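About Flutwood

Kitchen gadget reviews from people who expect to be let down
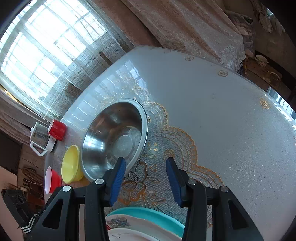

A wide stainless steel basin on the big table.

Flutwood reviews kitchen products. Graters, mills, peelers, storage tubs, can openers, garlic presses, the silicone thing that is supposed to keep your pot from boiling over. We started because one of us bought a jar opener with a wall of five-star reviews behind it, and it couldn't open a jar. Going back through those reviews, we found that most of them had been written within a day or two of the box arriving, and quite a few praised the packaging.

We are still a small outfit. There are nine of us, most of us part time, and we work out of a rented kitchen on Endel Street with bad parking and a decent stove. The site has 300 reviews on it at the moment. Our most common verdict is "fine, but you already own something that does this." Companies don't put that on the box, so we don't get quoted much.

How we test

Every product gets used for 40 days before we write a word about it. We settled on that after a few early mistakes, the worst being a rave for a vegetable chopper whose hinge snapped shortly after we published. The old review is still up, with a correction at the top. Please read the correction first.

During those 40 days the product goes home with at least two people. It gets washed the way people wash things, which means that somebody will put it in the dishwasher whether the leaflet allows it or not. If the leaflet says hand wash only and the thing costs as much as a week of groceries, we say so near the top of the review, where you'll see it before you've made up your mind.

We don't have a lab and we don't pretend to. If a maker claims its ceramic burrs stay sharp for decades, we can't check that, and neither can anybody else who has had the product for a month. We'll print the claim with the word "claims" next to it. The same goes for "restaurant quality," "chef designed" and "eco." We've asked plenty of companies what they mean by those words. The replies tend to be friendly and long.

Free products

Yes, some companies send us things. We'd prefer to buy everything ourselves, but we can't afford to, and we don't quite believe sites that say they do. When a product was free, the first line of the review says it was free. We don't send it back and we don't keep the good ones – it goes to a drawer in the office, and once the review is out it gets donated.

We don't let companies read a review before it goes up. We'll send them our factual questions, and if they tell us we've got a size or a material wrong, we'll look again and fix it. They can't change the score. Several have asked, and one offered to send us "a better unit," which made us wonder what was wrong with the units everyone else was getting. We bought a second one from a store instead. It leaked too.

How we pay for the site

Mostly through links. If you click through to a store and buy something, we may get a small cut. You should be suspicious of that. It gives us a reason to tell you to buy things, and we know it. What we do about it is limited: the person writing the review doesn't see the link earnings, and we put links on the products we didn't like as well as the ones we did. Whether that's enough is up to you.

The rest comes from Prokden, our paid newsletter, which goes out monthly and covers things we tested that didn't merit a full page. Subscribers also get the Sun list, our name for products that have been in daily use in our own kitchens for over a year and still work. It's called that because it began as a note taped up by the sunny window. The Sun list currently has nine items on it. Two are spoons. We had hoped it would be longer by now.

What the scores mean

We score out of ten and we use the whole scale. A five is a product that works. We've had angry mail over fives, some of it from owners who love the thing and some from companies who think anything under an eight is an insult. We've never given a ten. A flat-bottomed ladle came close and then the hanging loop bent.

We don't give half points. We tried it and spent a whole afternoon arguing over whether a citrus squeezer was a six or a six and a half – it was a six.

Old reviews

Products change without changing their names. The handle gets lighter, the steel gets thinner, and the listing keeps all its old ratings. If you've bought something on our advice and it doesn't match what we wrote, send us a note and tell us where you got it. We retest when we can, usually in November, before people start buying gifts. A review that we haven't been able to recheck carries a line saying so.

Getting in touch

Readers can use the form at the bottom of the page. We answer most messages, slowly. Suggestions for what to test are welcome, particularly if the ads for it annoy you.

Companies should use the same form. Please don't send samples without asking first. Please don't tell us that your product is a game changer. We've got a drawer of those already, and it doesn't close.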